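Kalliopi Nikolaidis et le goût des soupes lentes

Elle a ouvert Plirnadau avec 80 recettes dans un cahier, et elle en compte 111 aujourd'hui ! « Ma grand-mère commençait toujours par les oignons, et moi aussi – à feu très doux, sans couvercle. » 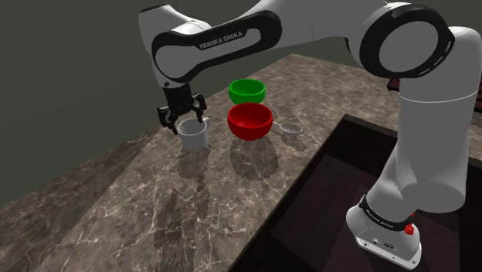
Les lentilles viennent après, avec le laurier et un trait de vinaigre. « Le vinaigre, c'est à la fin, sinon elles restent dures. » Son ami Orestis Economou préfère le citron, et ils en débattent encore (avec une joie communicative). 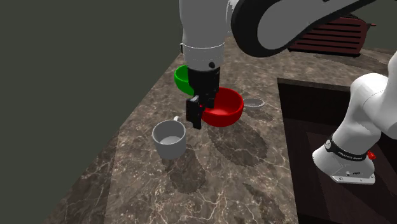
Le pain, l'autre passion

« J'ai raté mon levain tout le mois de mai », raconte-t-elle en riant. Le seigle l'a sauvé, et sa miche est magnifique.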